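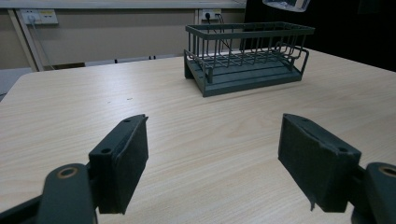 Progress reports | Household Chores Programme

Print this page | E-mail this page
Reading time: 4 minutes

Washing-up: where we are and what we still owe you
Report to the Distley Fund, 4th January

The grant agreement asks for a plain answer, twice a year, to the question of whether a machine can do the dishes yet. The plain answer is no. It can do parts of the dishes, on a good day, if the dishes are plates and someone else has washed them. The Fund may recall that our April report gave the same answer in more hopeful language, and we have been asked to use less of that.

What was promised

We undertook to teach Brarnari, our two-fingered arm, to load a dish rack on an ordinary table, unload it again and leave the table fit for use. We also undertook to gather 1,200 demonstrations by people using hand-held grippers, so that the machine would have something to copy. The demonstrations are finished. The copying is less finished.

Collecting them took longer than the plan allowed, mainly because people who have put away crockery all their lives become very odd about it when given two stiff fingers and a trigger. Most went through a phase of approaching every saucer as if it might bite. We left those runs in at first, and the arm duly learned to hesitate. It now hesitates beautifully. We have since taken 221 of them out of the training set and the arm has become bolder, with results described under Breakages.

What works

Dinner plates going into the rack work. So do side plates, provided they arrive one at a time and more or less facing the right way. Picking a plate back out works a little less often, since the fingers have to find the edge between the upright rods, and to a gripper a thin rod and the rim of a plate are much the same proposition. On 29 occasions in the last round of trials the arm took hold of the rack itself and lifted with real conviction. The rack is metal and did not mind. The plates in it were consulted afterwards.

Moving the rack on purpose, oddly, is one of our better results. It has wire loops to take hold of, and the arm can slide it from one side of the table to the other and set it down square. We mention this in case the Fund knows of a household whose chief difficulty is the location of its dish rack.

What does not work

Cutlery. We had hoped to have something to say about cutlery and would like to defer it.

Mugs are possible by the rim and hopeless by the handle. Glasses have been suspended by agreement with the people who sweep up. Anything wet is still outside the trials, and we accept that this is a fairly large omission in a project about washing-up. The pads on the fingers grip dry china well enough when new, but they wear, they fray at the lower edge, and the strips that come away get between the pad and the plate at the worst moment. Nijs, who supply the pads, are sending a moulded version. They have been sending it since the summer.

The shop-floor question

The Fund asked whether any of this would carry over to Verlow, where the canteen has a return hatch and staff who would happily give up the job of emptying it. We spent 2 days there watching. A canteen worker clears a tray in the time our arm takes to decide that it is looking at a tray. She also scrapes, stacks, wipes the ledge and holds a conversation. We could offer Verlow an arm that racks clean plates overnight, slowly, with no one waiting. The kitchen manager thought this might be useful and asked who would wash them first.

Breakages

Within budget, though only after we moved the stationery money across. The charity shop nearest the workshop has asked us to stop buying whole sets.

Next six months

We will repeat the plate trials with the new pads, if they come, and with damp plates if they do not. We will record a smaller batch of demonstrations by people who have already got over the saucer stage. The rack will be placed at angles nobody has practised, as it would be in a kitchen. We ask the Fund to release the second payment on the existing terms, and to note that the cutlery target has been moved to the following period with a fresh heading.

Prepared by the Brarnari project team

Related items
Laundry folding: a report on one towel
Verlow canteen visit: notes and timings
Replacement pads: correspondence with Nijs
Distley Fund: guidance on hopeful language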